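Subject: Re: [caron-readers] fall list, and the room at Kerkatell

Hi all, quick one before I run for the train. Answers to Lina's stuff are at the bottom under her message. First the book:
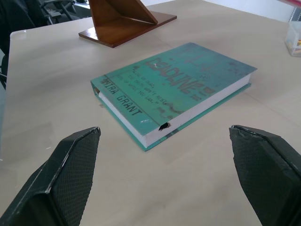
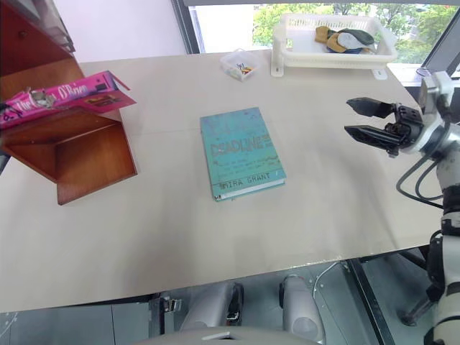
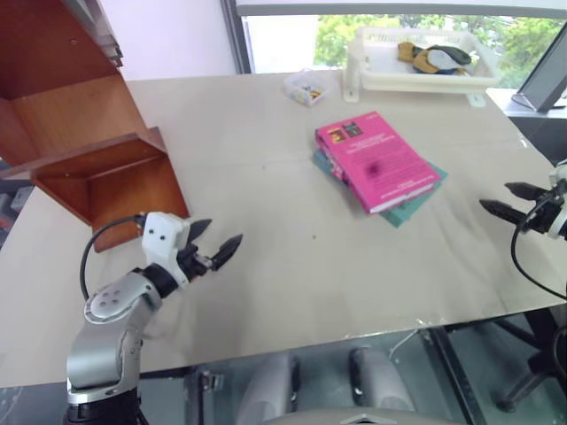
Deadline in the first two, hardcover. Third one is the table with the paper on it.

OK so.

Votes. Still missing Zihan and Marwan. If I dont hear by the weekend I go with what I have. Ranked please, first choice on top. Last time half of you sent me a paragraph and I had to guess.

Room. Kerkatell can give us the back room again, same evening slot, but they want $56 for the night now. Includes coffee. Does not include the cake, I asked. Out by nine sharp, they mean it this time, the guy was putting chairs up around Tamer in July while he was still talking about the ending.

Trultosura. We never finished discussing it. Most people stopped somewhere in the middle, I stopped at page 289 where the brother comes back and I just didnt care anymore. Tamer says the last part is the good part. Fine, 20 minutes on it at the start of the next meeting, then we close it for good. No spoilers on the list till then, Nataša is still reading.

> On the August 2022 thread, Lina Semaan wrote:
>
> Hello everyone,
>
> A few things before the fall list gets settled.
>
> 1. Could we please not have another book over 500 pages? I love a long book but I have a new baby and I read in the pharmacy line.
>
> 2. Large print. My mother would like to join us and she can't manage the small paperbacks. Can whoever picks the titles check first that there's a large print or an e-book?
>
> 3. Are we still ordering through Fesinness? My last order from them came with a bent cover and a torn jacket and I'm still waiting on the refund.
>
> Also I'd like to put in a word for something scary in October. We said we would last year and then read the sailing memoir.
>
> Lina

1. Yes. Agreed. I'll put the page count next to each title so people can see before they vote.

2. Will check. The library on Caron Street has a decent large print shelf but you have to put a hold in early, so tell me when your mom is coming, and she's very welcome. Does she need a ride? Nataša drives right past there I think.

3. No more Fesinness. Marwan had the same thing with his. Buy wherever you like, used is fine, just try to get the same edition so we're not all yelling page numbers at each other.

October scary: yes!! Put titles in the subject line, one per email, makes it easier to serach later.

Train's here. More tonight maybe

T.S. left her umbrella at Kerkatell btw, its green, behind the counter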